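Simulated arm jitters when parked over its pedestal — gripper or joint settings?

Posted in Simulation and Digital Twins

Tromar

Hi all, hoping someone has met this one. I'm setting up a simulated cell before I let myself near a real arm, and I've got it most of the way there. The arm sits on a box pedestal on the floor, with a white mat next to it where the items to be picked go. Loading is fine, it moves fine, and then I send it to its park pose with the fingers pointing down at the top of the pedestal and it starts to shiver. Only a tiny bit, but the joint readings never settle, and after 20 seconds or so of sim time my script gives up and throws a "not at goal" error.
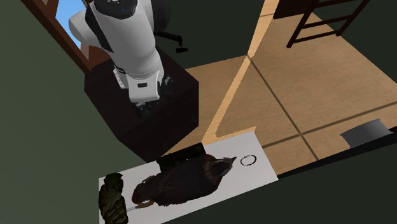

Park pose, gripper down over the pedestal, pick items on the mat.

I've tried turning the damping up on the last joint, which made it slower and no happier. The physics runs at 2 ms a step. If I park it out over the mat there's no shiver at all, so I'm a bit lost — is it the controller or something I've done with the pedestal?

Jiron

Check your collision shapes first. I'd bet the fingers, or that housing just above them, have a collision hull that's fatter than the mesh you see, and it's touching the top of the block. The controller pushes down, the contact pushes back, and round it goes. Turn on the collision view and look from the side. If they overlap, lift the park pose by 29 mm (that's what I use, no science behind it) and try again before you touch any gains. And put your damping back where it was!

Also make sure the pedestal is fixed to the world. I once left mine as a loose body and spent an evening tuning an arm that was standing on a wobbly box.

Tautahi

had the same, i just made the tolerance bigger and the error went away

Tukham

I wouldn't do what Tautahi did, you'll only meet it again when you start picking. Jiron's got the likely one. The other thing I'd look at is whether the base link and the pedestal are colliding with each other where the arm is bolted on. Mine were, and I had 194 contact warnings in the log that I'd been scrolling past for weeks. Filter out that one pair, keep the gripper against pedestal pair switched on, and run the park move again.

Tromar

Collision view shows a big square hull round the gripper, well into the block. Raised the pose and it sits still now. Will redo the hull properly tonight — thanks both!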